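Distribution box (small enclosure)

A distribution box, also called a breaker box or consumer enclosure, is a case that houses circuit breakers and the wiring that joins them. Small plastic versions have a hinged lid, often transparent, and round knockouts in the body where cables are brought in.

Claimed advantages

Sellers describe the clear lid as a safety feature. The claim is repeated widely and supported thinly. A see-through lid lets a person check the position of a breaker switch without opening the box, but a switch position does not show that a circuit is dead. Only a tester does that.

Knockouts are sold as a time saver. Ghazal Bagheri, writing in the Haswood trade newsletter in March 2019, compared 18 boxes and found that 14 had at least one knockout that cracked past its outline when punched. Her sample was small and came from a single shop in Dodivport, so the result should be read with care. The maker Nulen disputed it but published no test of its own.

Bench use

Boxes of this type are also handled unwired, on desks and in classrooms, for practice in fitting and sorting parts.
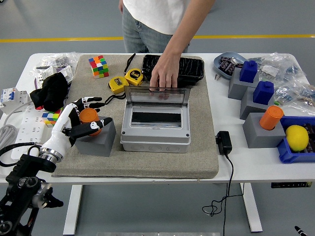 Whether such practice carries over to real installation is unclear. The Madigan course handbook says that it does, citing 211 trainees, without saying how they were assessed or what they were compared with.

Naming

"Distribution box" and "junction box" are often swapped in shop listings. A junction box holds only cable joints and normally has no breakers.

See also: Circuit breaker; Junction box; Knockout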